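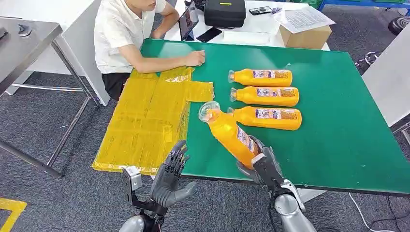 # Moisture uptake in corrugated board under simulated cool-room storage

Group project report, Packaging and Materials unit, Lorkdale campus

## 1. Background

Fruit growers in the Catbridge district ship most of their crop in single-wall corrugated cartons. Cartons are packed at ambient temperature, stacked on pallets and held in a cool room before transport. Board that has taken up water loses stiffness, and the lower cartons in a stack can bulge or fold at the corners.

Wax coatings reduce the problem but make the board hard to recycle. Growers in the district have asked whether a cheaper surface treatment would give enough protection for a short storage period. The project compared three treatments against plain board:

- plain board, no treatment
- packing tape applied in overlapping strips to both faces
- water-based barrier coating (Prutodex), one coat
- water-based barrier coating (Prutodex), two coats

## 2. Method

All samples were cut from the same batch of board, supplied flat by Marinescu. Each sample was 400 mm long and was cut with the flutes running parallel to the short side. Cut edges were left open on half of the samples in each group and sealed with tape on the other half.

Samples were conditioned in the laboratory overnight and weighed. They were then hung in a humidity cabinet, spaced so that air could move between them, and reweighed at intervals. Uptake was calculated as the gain in mass divided by the conditioned mass. The balance was zeroed before every reading.

Edge crush strength was measured on small pieces cut from the samples after the final weighing. These tests had to be done quickly, as thin pieces begin to dry as soon as they leave the cabinet. We kept the pieces in sealed bags until the jaws of the press were ready.

In total 859 readings were recorded. Readings taken during a power interruption in August were kept in the log but left out of the analysis. The cabinet had dropped below its set point by the time it was checked, and we could not establish for how long.

## 3. Results

Plain board gained mass fastest and levelled off first. The single coat slowed the early gain, but by the end of the run those samples were close to the plain board. Two coats gave a clear and lasting reduction.

The taped samples depended almost entirely on the state of the edges. With edges sealed, uptake was the lowest of any group. With edges open, water vapour travelled along the flutes and the tape on the faces then slowed its escape. These samples were still heavy after a day on the bench, when the plain samples had returned close to their starting mass.

Edge crush strength followed the uptake results, with one exception. Taped samples with open edges kept more strength than their moisture content would suggest – probably because the tape carries part of the load. We did not test tape on its own and cannot separate the two effects.

## 4. Discussion

For short storage, two coats of the barrier product are the most practical option of those tested. Full taping is slow to do by hand, and the tape would need to be stripped before recycling. Sealing only the edges was not tested as a separate treatment and should have been.

There are 3 limits on these findings. The cabinet held a steady humidity, while a working cool room cycles each time the door is opened. No samples were loaded during exposure, so creep under stacking was not measured. All the board came from one batch, and liner weight is known to vary between batches.

## 5. Further work

The next group should repeat the two-coat treatment on made-up cartons with a fixed top load. A drying stage ought to be included, with weighings continued until the mass is stable. The raw readings and the spreadsheet used to calculate uptake are stored in the unit's shared folder.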